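Nimwood reports fewer demonstrations needed for fruit handling

Nimwood, the robotics group based at Hamel, has published results for a training method that lets an arm learn table-top fruit handling from 50 demonstrations per task. The group's earlier method, released under the name Garkik, was trained on 421 for the same set of tasks. The new one is called Drarnska.

The tasks are domestic ones: picking up a piece of fruit, moving it to a dish or basket, and taking fruit out of a cloth bag. Drarnska splits each demonstration into short segments at the points where the fingers open or close, then trains on the segments separately. A second, smaller network decides which segment should run next. Views from the wrist and from the head are fed in together at every step.

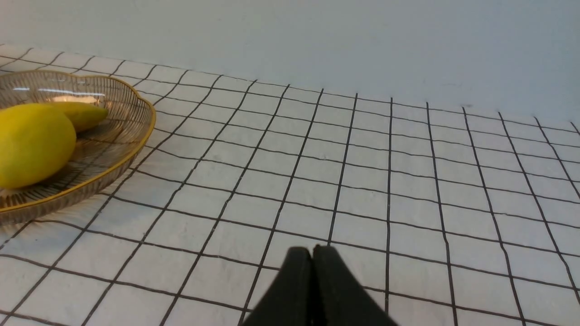 Why cut the recordings at the fingers?

Opening and closing are the moments when the aim of the movement changes, and they can be read straight from the motor signal. Nimwood had tried cutting at fixed intervals, but many of the pieces then began halfway through a grasp and were of little use for training.

On single items resting in the open, the group reports that Drarnska matched Garkik within the margin of error. The difference showed in longer tasks with several moves in a row, where the older method tended to stall after the first release. Drarnska was able to pick a new segment and carry on. Training time on one workstation fell to 53 hours.

Bags remain the weak point. Cloth shifts when the fingers touch it, and a fold can hide the fruit from the wrist view just before contact. The head view helps to choose an approach but is too coarse to guide the final few centimetres.

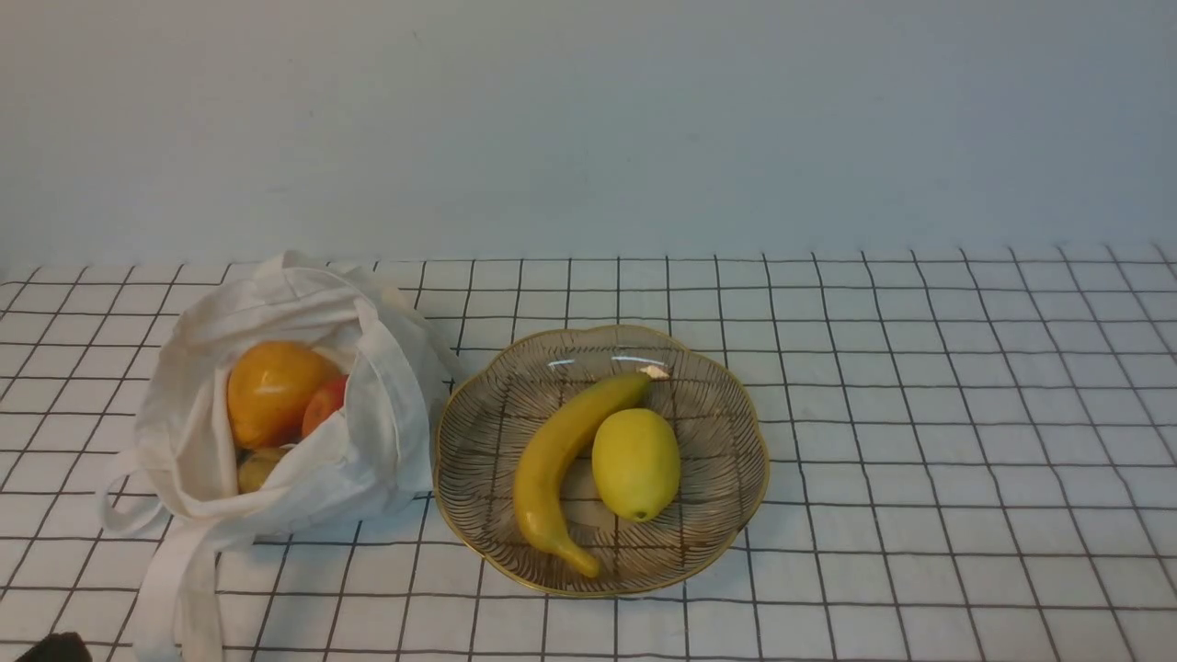
Most of the failed runs in the bag tasks fell into one of two groups. Either the fingers closed on fabric as well as fruit, or the arm stopped short and repeated its approach until the time limit - set at 3 minutes - was reached. The report treats both as full failures and gives no credit for partial progress.

The authors also note that all trials used the same arm and the same pair of fingers, so the results say little about other hardware. Lighting was kept constant throughout. A further set of trials with mixed lighting and a patterned wall is planned for October, and the segmenting code will be released with those results.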